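4. Using the Avmont self-service check-in desk

The Avmont desk prints boarding passes and bag tags for all Koller regional flights. Staff should complete steps 1 to 4 at the start of each shift.

1. Turn the key switch at the rear to ON. The start screen appears after 19 seconds.

2. Sign in with your Drusport staff number and select the gate.

3. Load the bag tag roll with the printed side facing up. A full roll holds 440 tags. Close the cover until it clicks.

Note: Use Burnero rolls only. Other rolls may fit but can jam the cutter.

4. Print a test tag. If the barcode is faint, clean the print head with a dry cloth and try again.

Caution: Switch the desk off before opening the lower door. The print motor can start without warning.

Keep drinks away from the keyboard and the scale. Put bottles on a separate table – liquid in the scale will give false weights.

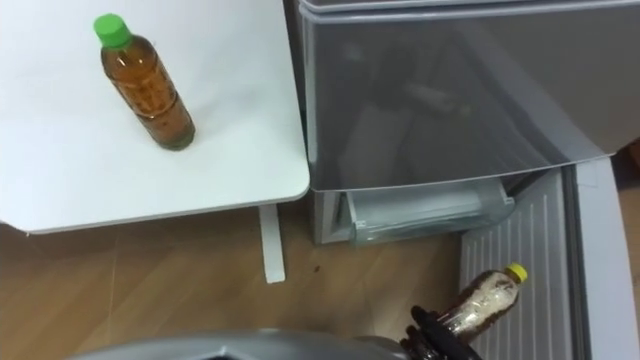

4.1 Error codes

123 – Tag roll empty or not seated. Open the cover, reseat the roll and press RESUME.

200 – No link to the departure system. Wait one minute, then sign in again. If the code stays on screen, move passengers to a staffed desk and report the fault to Attila Virág in ground systems.

Section revised 3/25/18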